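3.2 Calendarios de recurso y holguras en la planificación del proyecto Gotari

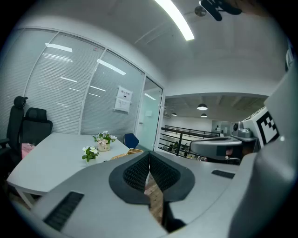

Figura 1. Pinza manual con almohadillas oscuras de textura de malla o tejido.

Conviene recordar, antes de entrar en los resultados, que la mayor parte de las herramientas de planificación distinguen entre el calendario del proyecto, el de la tarea y el del recurso, y que la convivencia de los tres es (lo decimos con cierto cariño, después de tantas tardes dedicadas a ello) una fuente inagotable de sorpresas. En el plan de Gotari trabajamos con 487 tareas repartidas entre dos equipos, el de Cleredance y el de Zerouali, cuyas jornadas coincidían solo en parte. Cuando una tarea pasaba de un equipo al otro, la fecha de fin calculada se desplazaba aunque la duración introducida siguiera siendo la misma, y en la reunión de seguimiento había que volver a explicar el motivo con toda la paciencia del mundo.

Siguiendo la propuesta de Ortner y Bouazza, que adoptamos con mucho gusto, sustituimos las restricciones de fecha fija por vínculos de fin a comienzo con retardo expresado en horas laborables. El cambio parece modesto, pero obliga a revisar las dependencias una por una, y en esa revisión aparecieron nueve vínculos circulares que llevaban meses escondidos detrás de tareas resumen. Ljubica Vidmar los deshizo a mano, dejando anotado en cada caso qué predecesora se conservaba y quién lo había autorizado.

La holgura total se recalculó después con un umbral de 300 minutos, por debajo del cual consideramos crítica una tarea. Somos conscientes de que el valor es discutible: Morsy y Chien defendían uno más estricto, y en las fases finales, cuando los entregables de Farklow se acumulan a partir de abril, seguramente tenían razón. Lo mantuvimos para que la línea base siguiera siendo comparable con las anteriores, y porque modificarlo a mitad de camino habría exigido rehacer los informes de avance ya distribuidos. En la sección 3.3 retomamos esta cuestión con el reparto de horas extraordinarias, que en nuestro caso se asignaron siempre en el calendario del recurso.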